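Dillow breakfast table set: README

Last edited 27th May by Margit Katona

What this is

The Dillow set covers small breakfast setups on a single table: toast, rolls, steamed dough, and the dishes they end up on. It is one part of the Stistier kitchen collection. Palesa Engelbrecht chose the tableware and Norbert Pintér wrote the item list. Recording was done in April, in around 12 sittings.

Folder layout

items/ one text file per object, with its short name
sittings/ pictures, sorted by sitting
notes/ free-text remarks from whoever set the table
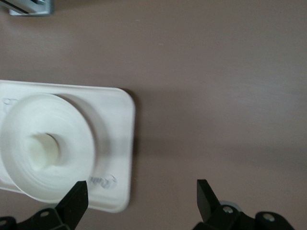 Short names for the tableware are the ones in items/, and they should be used in any notes you add. Anything with a flat base and a raised rim that other dishes stand on goes under "tray", whatever its size. Molded marks, like the oval outline and the round logo with raised lettering on the white tray, are not transcribed unless every letter can be read. Write "mark, unread" and leave it at that. Printed drawings get the word "print" and a short plain description.

Food is named by what it looks like on the plate. If you can't tell bread from dough, use "bread or dough". Shiyu Cui went through the first 3 sittings and changed all the guesses to this form, so older copies of notes/ will differ.

Appliances are listed even when no food is near them. A pot and its lid have separate entries in items/ but share one line in the sitting notes.

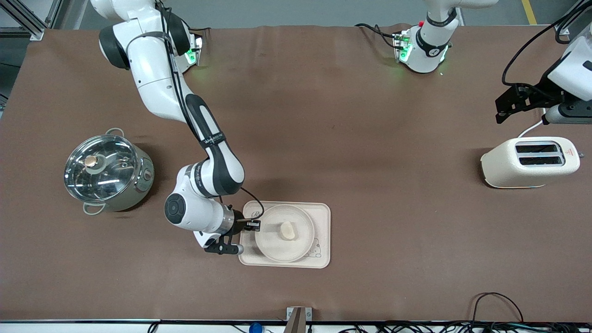
Plate on the cream tray, one piece of bread or dough; lidded pot and two-slot toaster on the same table.

Known problems

Two sittings have no notes file. The tray entries for those were filled in later by Máté Oláh from the pictures alone.

"Saucer" and "plate" were mixed up in early notes. Both now read "plate".

Changes

v2: tray entries merged, food names revised, empty folders removed.

Corrections go to Margit. Please give the sitting folder and the short name of the item.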